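Finishing Notebook, Farndale Workshop
24 Mar 2020
Entry by P. Vida. Copy to C. Moffat and Y. Shi.

Subject: second round of oil finish tests on the long boards, and storage of the remaining stock.

The first set of sample boards has now been through the full schedule. Three finishes were compared: the Asov hard oil, the Hyun water-based varnish, and the shop's own mix of linseed oil and beeswax. All boards were sanded to 120 and then 180 grit before the first coat, and the linseed set was left 31 hours between coats. The Asov set was recoated after 24 hours, as the label directs.

Results so far are uneven. The Hyun varnish raised the grain on every board and had to be cut back by hand before the second coat. The linseed mix remains slightly tacky at the ends, where the end grain took up more oil than expected. B. Lengyel is of the opinion that the second coat was applied too heavily, and the undersigned agrees. The Asov boards were firm to the fingernail on the morning of the second day. One of them, board 201, has a dull patch near the left corner which was present before finishing and should not be held against the oil.
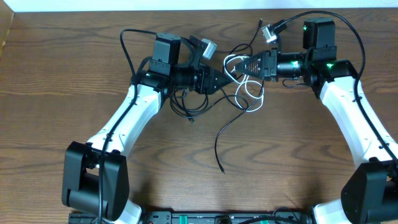
Color remains the most difficult matter to record. Samples that look alike under the bench lamp differ noticeably by the window, and written notes such as "medium brown" have been of little use when consulted later. It is proposed that each board be compared with a fixed set of references and that the name of the reference be entered in the margin. A warm brown with a pronounced grain and dark, wavy streaks, as on the tabletop in the photograph, would serve well as the middle reference. The light reference may be taken from the untreated maple offcuts, and the dark one from the walnut sample that F. Major cut in November.

Water marks were tested with a damp cloth left in place for 60 minutes. The Hyun boards showed no mark. The Asov boards showed a faint ring that was gone by the next morning. The linseed boards were not tested and will wait until the ends are dry.

Storage: the opened Steltent cans have formed a skin and are to be strained before use. The unopened 1000 ml cans go on the lower shelf, labels outward. Oily rags are to be laid flat outdoors to dry and not left in the bin – this was overlooked twice during the past test round.

To do:
Recut the ends of the linseed boards and apply one thin coat (Lengyel).
Order 320 grit paper for use between varnish coats (Moffat).
Repeat the water test on all three sets, with hot cups added (Vida, Shi).
Ask F. Major whether the remaining walnut may be used.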